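Le petit orgue de foire Cloutier, monté à la maison

Je m'intéresse depuis longtemps aux musiques de foire, et j'ai donc commandé au mois d'août le kit Cloutier, un orgue à manivelle qui lit des bandes de papier perforé. La boîte contient 217 pièces et une notice de 40 pages. La notice est claire, sauf pour le soufflet, où deux dessins portent le même numéro. 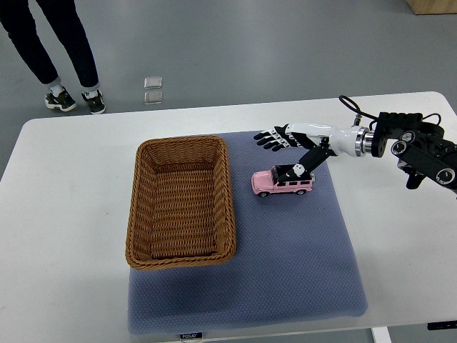 Panier tressé et petite voiture rose.

Le montage m'a demandé 7 soirées. Je conseille de ne pas trop serrer l'axe de la manivelle, car ensuite la bande avance par petits coups et la valse devient une marche. Le son est doux dans les graves, un peu pointu dans les aigus. Il ressemble assez bien à celui de l'ancien manège d'Ilville, que j'ai entendu une fois seulement.
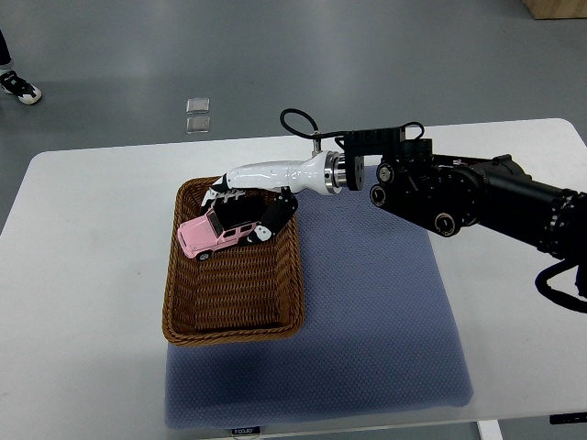
Photo : Áine Phelan

Mon reproche principal concerne le répertoire. Il y a 2 bandes dans la boîte, la « Valse de Zistau » et une polka assez banale. Les autres se vendent séparément, et leur prix me paraît élevé. On peut perforer soi-même des bandes vierges, mais la pince fournie fatigue vite la main.

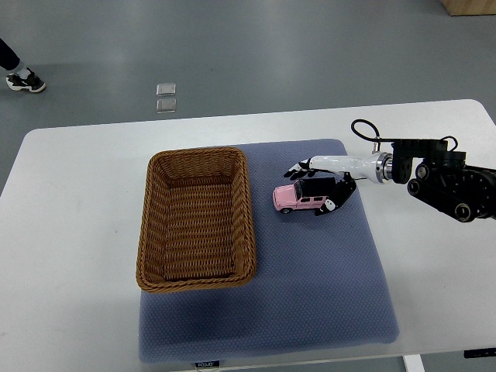
Jarlath Mac Giolla m'écrit que la polka gagne beaucoup si on la joue plus lentement, et qu'il a remplacé la pince par celle de la maison Siltlow, plus souple. Je n'ai pas encore essayé celle-ci. Pour le prix du kit, j'aurais aimé la trouver dans la boîte.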